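Learning to read at sixty: a talk with Sum-yee Lai

Sum-yee Lai has put two cups of tea on the kitchen table before I can take off my coat. She has also put out her notebook, the one she was a little shy about on the telephone. It is a school notebook with a soft cover, and on each left page there is a word in Welsh, and on each right page there is a sentence she has made from it. Some of the sentences are very long.

"I am not a good student," she says. "I am a stubborn student. My teacher says it is almost as useful."

Her teacher is Lleucu Rowlands, who gives an evening class above the bakery in Saltumlow. I came to this class myself last year, for a few weeks, and then I gave it up. English was my third language and I thought my head was full. Sum-yee stayed. When I heard that she now writes letters in Welsh to a woman she has never met, I asked if I could visit her and write down how it happened.

She grew up speaking Cantonese at home and learned English at school. For most of her working life she kept the accounts for a company called Gallegos, which sold floor tiles and bathroom fittings. She liked numbers because they stayed where she put them. Languages, she says, are different.

"In a language, you put the word in the drawer, and in the morning it is gone. So you put it again. You must not be angry with the drawer."

I asked why she chose Welsh. Many people ask her this, and I could see that she has different answers for different people. To her brother she said that it was the only class with a free parking place. To me she told a longer story.

In the first spring after she stopped working, she bought a box of old sheet music at a house sale in Ivden. She plays the piano, not very well, in her own opinion. At the bottom of the box was a hymn book with only the tonic sol-fa, the system where the notes are written as letters and not as dots on lines. She could read the tune after some practice. She could not read one word that was printed below it.

"I could sing it with la, la, la. I did this for one month. Then I felt it was rude."

She went to the library and asked for a dictionary. The librarian did not have one, but she had a small paper with the time of Lleucu's class.

The class was small, and Sum-yee was the oldest person in it. For the first three weeks she did not speak at all except to say good evening. She found the sounds hard, especially the double l, which she practiced in the car with the windows closed. More than the sounds, the mutations gave her trouble. In Welsh the beginning of a word can change because of the word in front of it, so that a cat is "cath" on one line and "gath" on the next. A beginner looks for the second one in the dictionary and does not find it.

"I thought the book had mistakes," she says. "I wrote a list of the mistakes and I gave it to Lleucu. Very polite, on clean paper. She kept it! She has it still."

I telephoned Lleucu Rowlands later to ask if this was true. It was. "It was a wonderful list," she told me. "She had found almost every soft mutation in the chapter, and sorted them by letter. I usually need until May to get a class that far. I only had to tell her that she had discovered the grammar."
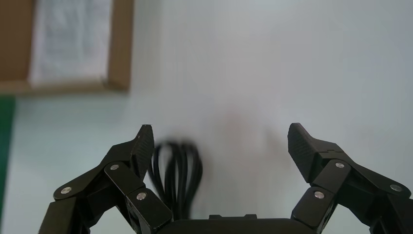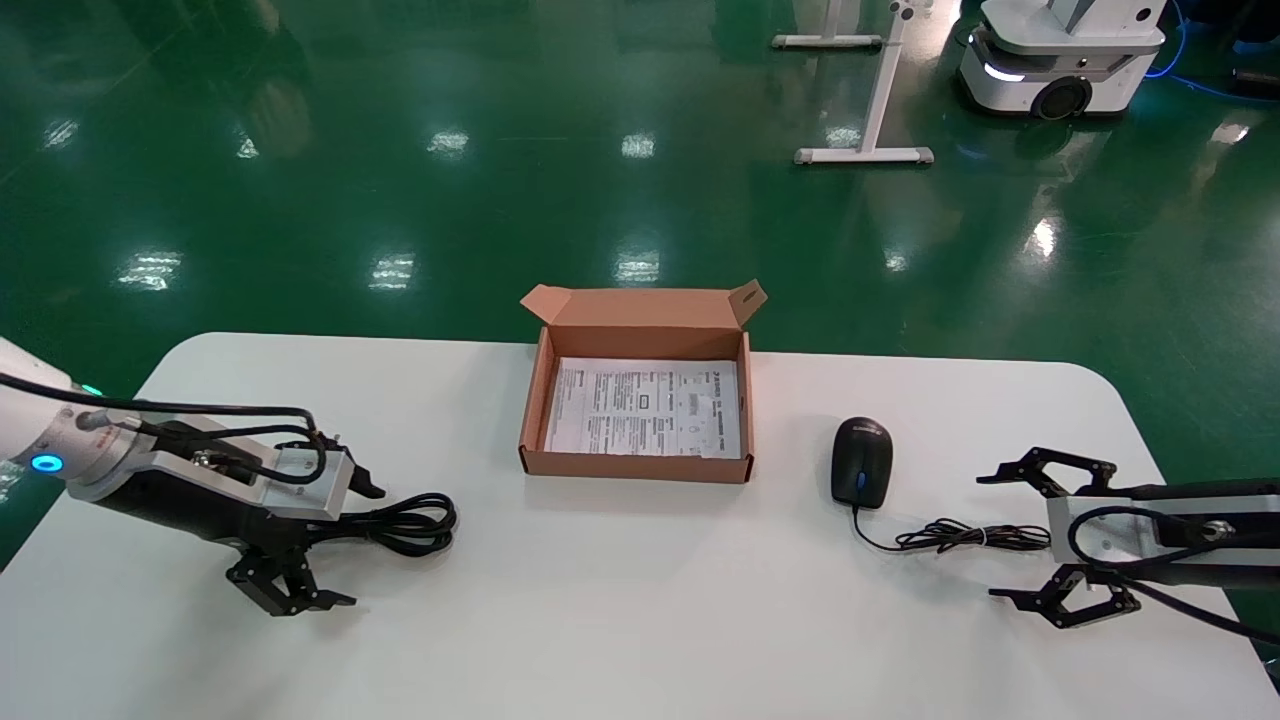
Language and Learning

Lleucu does not believe much in tests. She asks her students to do one thing outside the class that they would do anyway, and to do it in Welsh. One man writes his shopping list. A young couple name the birds in their garden. Sum-yee, of course, had her hymns, and she started to translate them into English, and then from English into Cantonese, to see what was left.

"Often not so much," she says. "In one hymn the word is 'hiraeth.' You know this word? Everybody who learns Welsh for one week knows this word. They say it is impossible to translate. But my mother had a thing she said when she looked at the harbor in a photograph, and it was the same. It was not a word, it was a small noise. So I wrote in my notebook: see Mother."

She turned the pages to find it for me. It was there, in blue ink, with the date in the corner, Sat 3 August.

The letters began because of Lleucu too. She has an aunt who lives alone on a farm, whose eyes are still strong and who complains that the mail now brings only bills. Lleucu asked the class who would like to write to her. It was not homework. Sum-yee wrote a first letter of seven lines, and it took her the whole of a Sunday. The answer came quickly, two full pages, in a handwriting which she could not read.

"I was so proud to have a letter and I could not read it. I took it to the class like a child who has a broken toy."

Now she reads the handwriting without help, most of the time. The aunt writes about the weather, the price of feed and a long argument with a neighbor about a gate. Sum-yee writes about the piano, and what she is cooking, and the people she watches from her window. She thinks they have never discussed anything important. When the aunt was ill last winter and did not write, she went down to look in the mailbox twice each day.

I wanted to know whether it becomes easier. I asked partly for myself, I must admit. She thought for some time and filled my cup again.

"Reading, yes. Speaking, a little. Listening, no. When two people speak fast I am still standing outside of the shop. But now I can see what they sell."

She has rules for her study, and she gave them to me when I asked, although she said that they are for her only. She never studies after supper. She learns words in threes, and the three must have nothing to do with each other, for if they are similar she mixes them. She reads each new hymn aloud before she plays it. On her wall there is a list of the 100 words she forgets most, and when she has remembered one for a full month she crosses it out with a ruler.

"Some of them come back," she says. "I cross them out and they come back. The word for 'elbow' has come back many times. I do not need to say elbow so often, but still."

There is a reading group in Jalero, a cafe near the station, where the more advanced students meet to read short stories together. Lleucu would like her to join it. Sum-yee has been once. She sat near the door, understood the first page, lost the second, and was very happy when the dog came into the story again on the fourth, because she knew all of the words for dogs.

"They asked me at the end what I thought of it. In Welsh! I said that the dog was good." She laughed and covered her mouth. "It was a sad story, the dog was not even important. But they all wrote it down."

Before I left, she played for me the hymn from the house sale, the first one. The piano stands in the hall because it did not fit through the door of the living room, and she plays with her coat hanging beside her shoulder. She sang the first verse quietly, and in the second verse she stopped at a word, went back, and said it again until she was satisfied with it.

I have written to Lleucu to ask if there is still a chair in the beginners' class. She says there is one, by the radiator, and that I should bring the old textbook, the same as before.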